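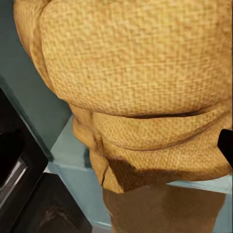

The sack on its stand, from the Clultwood set.

Home Stories Archive About Write to us

THE SACK

By the time I came to work at Clultwood, my aunt had already decided I would be mending robots, and I never had the heart to tell her that I spent my days with a mustard-coloured sack that didn't exist. It lived inside Ziltadard, our simulator, in a room with a teal wall and a floor the colour of weak peppermint, and it was my job to steer the gripper up to it and take hold, over and over, so that the learner might one day do it without me.

We needed 600 good examples by March. I had 36.

The trouble was the fold, you see — that long crease round its middle, where the plump part gave way to the band. Go in too high and I felt I was pinching somebody's cheek. Too low and I lost my nerve. My grandmother kept flour in a sack very like it (bigger, or I was smaller), and she always put her hand flat to the side first, as you would with a cow.

So that evening I tried it her way. I brought the finger in slowly beside the crease and let it rest there, and I'm afraid I said good evening to it. Then I pressed save, and went to put the kettle on before number 37.

More stories
The Swanson Ferry
Grasano in the Rain
A Drawer Full of Keys

Last updated: February 2024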